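### 3.2 Setting: the shared storage corner

The second site was a shared storage corner on the ground floor of the Mastham building. Staff from three work groups kept supplies there, and each group had its own habits for labelling, stacking and returning things. The site was chosen because it had no single owner. Earlier work on household storage (Section 2) suggests that people put items back more reliably when they know who will look for them next, and we wished to see how the same people behaved when this was unclear.

Interviews were carried out by Natalina Gatti and Yee-man Yau. A total of 24 staff members took part, and all of them had used the corner in the month before the study began. Each was asked to explain where common supplies were kept, where they should be kept, and what they did when the two answers differed.

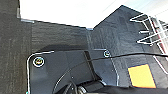

Most participants gave the first two answers quickly and spent much longer on the third. The usual response was to place the item in the nearest free spot and to tell a colleague by word of mouth. Written notes were rare. One participant described the written list prepared by the Altorura group as "something we all agreed with and then stopped reading". Similar remarks were made by members of the other two groups, although they disagreed on when the list had fallen out of use.

### 3.3 Closed storage

Closed storage was discussed more often than any other feature of the site. Participants spoke of "the cabinet" without further detail, and we follow their usage. In the coding scheme, an item was recorded as closed if a door had to be opened before it could be seen, and as open if it could be seen by a person standing in the room. 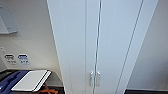

**Figure 4.** Closed storage at the Mastham site. The tall white cabinet has two doors with short vertical handles placed near the centre seam. Wall outlets are visible on the left.

Participants valued closed storage for its tidy appearance but were less certain of its contents. Several reported opening both doors as a matter of course, even when they believed they knew which side held the item they wanted. Pui-shan Tam and Cheng-en Yau coded these accounts separately and settled differences by discussion. The final log for the site contained 900 entries, of which the largest category was "looked for, found elsewhere".

The wall beside a cabinet raised a further question. Participants disagreed on whether access to outlets should be treated as part of the storage plan. Members of the Zollanach group held that floor space near an outlet should be kept free at all times. Others regarded it as ordinary space that could be used until someone asked for it back. Neither view appeared in the written list.

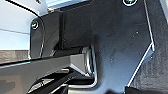
We did not attempt to decide between these positions. Both were reasonable given the work each group carried out, and both had been followed for long periods without complaint. Trouble arose mainly when a person new to the building learned one rule and was corrected under the other.

### 3.4 Clear containers

The second storage type was the clear or partly clear container. Such containers were coded as open storage, as their contents can be judged without lifting the lid. Participants reported that a soft, fluffy filling was easy to recognize through the wall of a container, while small hard parts of similar shape were often confused with one another. 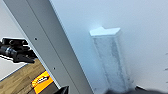
Labels on containers of this kind were considered less urgent, and participants were more willing to refill them without being asked. Despina Rallis has noted the same pattern in her earlier study of the Takagi workshop, where containers with visible contents were topped up sooner than those behind doors. Our interviews support this reading, with one reservation: a container that looks full may hold very little usable material if the filling has been pushed up against the sides. Fill level was therefore recorded as "apparent" throughout, and no weights were taken.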